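### 3.2 Folding of quilted garments on a soft surface

Quilted clothing was treated separately from the flat cottons of Section 3.1. A quilted layer holds air between its stitching lines, resists a sharp crease and springs back when the hand is lifted. Milošević measured this recovery for single pieces of padded cloth on a hard table. In most homes, however, clothes are sorted and folded on a bed, where the surface below also gives way under pressure. The present section deals with that case.

The garments were drawn from the Lora household set, which holds 681 items, and were limited to those with stitched padding over the greater part of their area. Each was laid out on a made bed with its usual cover left in place. No board or sheet was put between the garment and the cover. Fleece covers were kept in the set even though their pile grips the underside of the cloth, as this is an ordinary condition of the task and affects how far a garment slides when one edge is pulled.

Folding followed the order used by Hurkent for knitted tops. The garment was first spread with its seams lying as flat as the padding allowed. One side was then brought over towards the middle, the hem was raised, and the folded piece was pressed once with an even load of 1000 g for 14 seconds. Height was read at the centre and at the thickest corner, immediately after the load was removed and again after a fixed rest. Where two garments overlapped at the start, as in Figure 4, they were separated before the first fold and the time taken was recorded on its own.
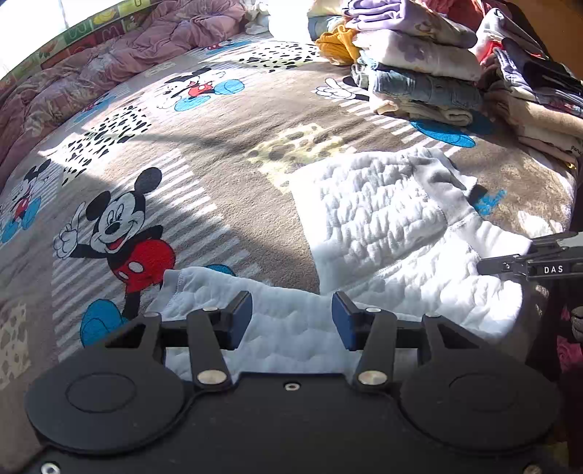

**Figure 4.** Pale blue and white quilted garments overlapping on a bed with a printed fleece blanket. A turned hem edge is visible on the blue garment and a diagonal seam on the white one.

Separation proved to be the least regular step. Crinkled quilting has no single flat face, and the ridges of one piece tend to settle into the hollows of the next. A pull along the stitching rows freed the upper garment with little movement of the lower. A pull across the rows dragged both, and the lower piece then had to be spread a second time. The effect was stronger on fleece than on woven cotton covers.

Hems caused a different difficulty. A turned hem is thicker than the panel it closes, so a fold placed directly on it opened again during the rest period. Moving the fold line inwards by 8 mm removed most of this opening, at the cost of a slightly uneven lower edge – a fault that the Mirkis neatness scale scores lightly. Seams running at an angle to the fold were harder to correct in this way. They drew the upper layer to one side, and the finished piece was rarely square.

Colour was not used as a variable. Strong daylight on pale cloth did, however, make the stitching rows difficult to follow by eye, and fold lines on white garments were therefore checked by touch before pressing. The same check was applied to darker pieces so that handling remained equal throughout the set.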